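Storing jump ropes without the yearly knot ball
Forum: PE, Rec and After School > Equipment Closet
14 replies, 234 views

floranteP
I run the after school program at a small community gym and I have lost the war with jump ropes. We own a mix: thin cords, some of the twisted kind, a few shiny ones that shed glitter on everyone who loves them. They go into the bin at five as separate objects. They come out the next day as one object.

I've been undoing them by hand at the end of every session. I would like my evenings back. What are people doing? Budget is whatever I find in the couch.

Krajci_Gym_Mom
Hooks. Row of hooks, one rope per hook, done. We've had ours up since February and I haven't sworn in front of a child since. Well, over ropes.

libor_mikus
Hooks are great until a nine-year-old hangs six ropes on one hook because it's the closest one. Then you have the same knot at eye level.

I'm in the wrap camp. Fold it in half, put the handles together, wind the whole rope around both handles and tuck the end through the last loop. Takes a kid less time than complaining about it.

trolport_ted
Wrapping ruins them. Cheap vinyl remembers every bend. You unroll it the next day and you've got a spring. Hang them straight or don't bother.

libor_mikus
Ted, mine have been wrapped for two years and they swing fine. What are you storing yours in, a freezer?

trolport_ted
An unheated shed, so yes, for part of the year.

libor_mikus
I rest my case.

Jozefina K.
Can I ask the dumb question. How do you get from the big knot to the part where you have ropes to wrap? Every thread on here begins with "first, take your neatly separated rope" and I have never met one.

libor_mikus
Not dumb. My order of operations, for what it's worth:

Dump everything on the floor. A table is too small and the handles fall off the side and pull the rest with them.

Do not tug. Tugging is how you turn a loose mess into a permanent one. Shake the pile a little and see what falls out on its own.

Find a pair of handles that match and hold them together in one hand. Then feed the rope out of the pile with the other hand and wind it on as it comes free. You're clearing and packing at the same time, so the part you've already won can't crawl back in. I start with the shiny ones because they're slippery and come out easiest. Thin cords I leave for last, out of cowardice.
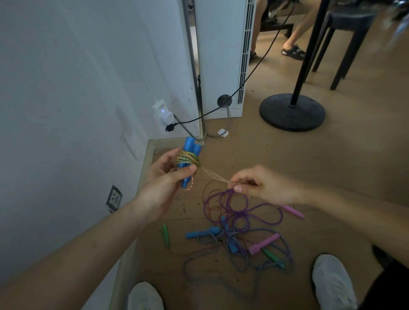
Jozefina K. Okay, winding it on as you go is the part I was missing. I always pulled the whole rope free first, laid it down all proud of myself, and then watched it get adopted by the next one. Does it work if the handles don't match? Half of ours are widowed.

libor_mikus
Works the same. The rope doesn't care what color the other end is. The kids do, so expect a discussion.

BranJ
Counterpoint: throw them out and buy beaded ropes. Zakum sells a class pack and they barely tangle. We switched and I haven't untied anything in ages.

floranteP
Branislav, please see "couch" in my first post.

Also beaded ropes on a bare shin. I've filled out that form before.

BranJ
Fair. They do smart.

Krajci_Gym_Mom
Still voting hooks. You can wrap AND hang, you know. Wrap it, stick a hair elastic on it, loop the elastic over the hook. A bag of 100 elastics costs next to nothing and you'll lose 98 of them by summer, but so what.

trolport_ted
If you're wrapping first, what is the hook for?

Krajci_Gym_Mom
So I can see which ones didn't come back, Ted.

radomir_s
We use cardboard tubes cut short, one rope stuffed in each. Ugly as sin. The kids decorated them – that made it worse – but the ropes come out clean. The speed ropes with the skinny cord especially, those are the ones that knot if you look at them.

floranteP
Update. Did the floor method tonight, start to finish. I did tug once, on a thin one, and was punished for it right away. Everything is wrapped now and sitting in the bin in rows like little sausages. Going to try the elastics too, and I'll save some tubes for the skinny cords.

Ted, I'll report back if anything turns into a spring.

trolport_ted
It will.

libor_mikus
It won't. Get a heater.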